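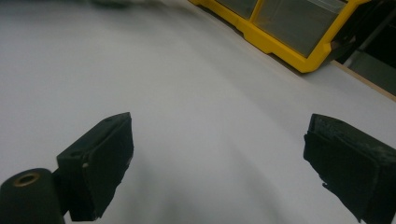 I bought the Ulteo desk lamp in October after my old clamp light finally gave up, and I've been drawing under it pretty much every evening and a lot of early mornings too. My whole problem is shadows. I do ink lettering, mostly envelopes and place cards, and a big white surface shows you every bit of uneven light there is: paler and cooler gray up in one corner, then a wide soft band of shadow spreading across the lower middle, right where I'd want to be working. You stop noticing it after a while, and then you wonder why your eyes hurt by nine at night.

So, the lamp. It's a long bar on a jointed arm, and it comes in two sizes. I got the smaller one for $718 (I know, I know, I sat on that for weeks). The wide one is $899 and I didn't have the room for it, plus my husband would have moved out. For that money I expected it to be heavy and it is! The base is a slab and it does not budge, even when I yank the arm around with one hand while holding a wet pen in the other.

The light itself is lovely. Even from end to end, no hot spot in the center, and when my hand goes under it the shadow is so faint that I can see the tip of my nib the whole time. My old lamp put a hard black edge on everything and I used to tilt my head like a parrot to see around my own knuckles. There's a warmth slider, which I thought I'd never touch, but I keep it cool in the morning and slide it down a little after dinner. Colored inks look right under the middle setting. Under the warmest one my blues go muddy, so don't mix anything down there.

Stuff I don't love: the touch strip is way too sensitive. I brush it with my sleeve and the whole thing goes to full blast. The cord is stiff and comes out of the front of the base for some reason?? And the arm squeaks at the second joint. I emailed the company and got a nice reply from Sigita Priedītis, who told me to loosen the knob a quarter turn, wiggle it and tighten it back up. That fixed it for a while. It's squeaking again now, so I guess I do that every so often.

I also tried the Sevora for comparison, the one my sister has. It's $486 and if you mostly read or do paperwork I'd say get that one and spend the rest on paper. It's bright and the arm moves easily, but the bar is short, so the ends of my table fall off into gloom and I had to keep scooting my work over. The Niskanen clip-on I had before either of these was fine for knitting, not for ink.

Setup took me 30 minutes, most of that spent looking for the right screwdriver. The instructions are all drawings, and the drawing for the arm is upside down compared to how the parts come out of the box, so flip the page around and it makes sense.

Would I buy it again? Yes, but I'd wait for a sale. Four stars, the missing one is for that touch strip.

30 comments
Share this review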